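Category: Opinion > Automation

Search this site Enter keywords Go

What an Open Day Should Let You See

I went to the Gunbridge open day expecting a sales pitch. I got a long table, two robot arms and a wooden picture frame.
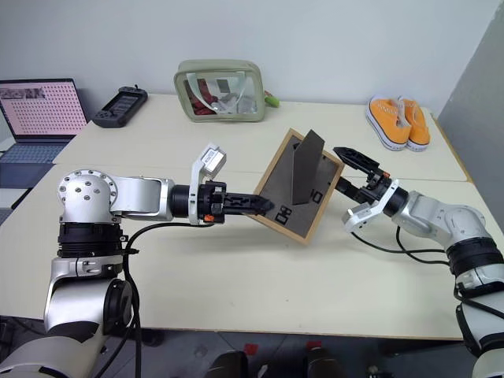
By Lourenço Rebelo
Oct 18, 2025

Visitors could stand close and stay as long as they liked. I stayed for 12 attempts, and the staff talked through the bad ones as freely as the good ones. More firms should do this. At the Murnis show in April we got a film with music.
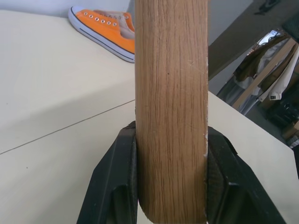

My trade is furniture repair, and I judge any machine by how it holds things. A person picks up a piece of wood and feels the grain before thinking about it. Two hard black fingers closed on a wooden rod, one on each side, are a plainer kind of grip, and the rod had a few small white chips or scuffs on it. I would ask about pressure before anything else – speed can wait. The staff took that question seriously.

Related
Entili Opens Its Test Room
Three Questions for Surville
Do Demonstrations Tell Us Anything?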